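From: workshop, Skitness
To: gripper-users list
Subject: Re: Fingers not closing square, pads wearing on one side

> We have two of the hand-held units on loan to the Pludesstead site and one
> of them has started closing crooked. The left pad touches first at the tip
> and the right one comes in flat behind it. Small things get pushed out
> forwards. I have swapped the pads over and the fault stays on the left. The
> readings for finger opening also look wrong, they stop at 561 when the
> fingers are shut and it used to be 599. Do I need a new finger or is this
> something I can put right here? I would sooner not post it back in October
> when everybody else is doing the same.

You should be able to put it right there. We have had the same fault on three of ours and only one needed a part.

As you swapped the pads and the fault stayed put, leave the pads alone for now. Look at the pivots. Take hold of the left finger near the tip and rock it towards you and away from you, with the trigger let go. A very small amount of play is normal. If you can hear it click, one of the pivot screws has backed out. The outer one is usually the culprit on ours, but check the inner one while you are there.

Do both sides even if only one is loose. Take the screw right out, wipe the thread, put a small dab of medium threadlock on it and run it back in until it just touches. Then work the finger open and shut by hand and go on tightening an eighth of a turn at a time. Stop when the rocking has gone and the finger still falls open freely. If it drags you have gone too far, and the return spring won't bring it back to the stop.

Leave it overnight. I know the tube says less, but we had one come loose again after a two-hour wait. 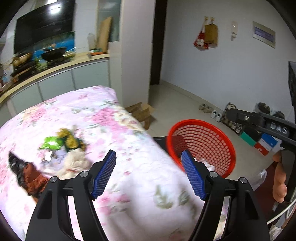 Once it has set, check that the pads meet. Hold a strip of thin paper between them, close gently and pull. It should grip the same at the tip and at the root. If it only grips at the tip, slacken the pad, push it back against its seat and do it up again. Don't file the pad. Someone on our side did that last year and the textured face came away in a week.

On the readings, 561 against 599 is about what I would expect from a loose pivot, so don't touch the calibration until the mechanical side is done. If you calibrate first you will only have to do it twice. The order we use at Skitness is:

Pivots tight, threadlock set.
Pads seated and paper test passed.
Fingers fully open, press and hold until the light changes.
Fingers fully shut with normal hand pressure, press once.
Open and shut some 200 times, then read both ends again.

If the shut reading has moved by more than a few counts over that run, something is still shifting and you need to go back to the pivots. Use the pressure you would use for ordinary picking up. If you squeeze hard at the shut position the software takes that as zero, and after that a light grip shows as slightly open.

We check every unit after 32 hours of use, which in practice means at the end of a week for the busy pair. It takes ten minutes. Fluff is the other thing to look for. The ones that go into people's homes pick it up from bedding and towels and it winds itself round the pivots behind the pads. Tweezers get most of it out. We stopped using compressed air as it drives the fluff further in.

Do the left-hand and right-hand units of a pair on the same day and write the readings on the same sheet. When only one has been reset, the two grips don't match in the recordings and whoever is going through them has to work out which one to trust. We lost most of an afternoon to that in the Hollis set.

If you find the hole in the link has gone oval, tightening won't help and you will need the link itself. The Pranier ones fit, but ask for the later pattern. The early ones are slightly thick and you have to rub them down to get the washer in.

One question back to you. Does the cable on the bad unit pull to one side when it is in use? Ours with the worst wear had the cable tied too short at the wrist, so it tugged every time the arm was stretched out. I can't say for certain that was the cause, but it has been fine since we gave it a longer loop.

Let the list know what readings you get after the reset, both ends please.

Skitness workshop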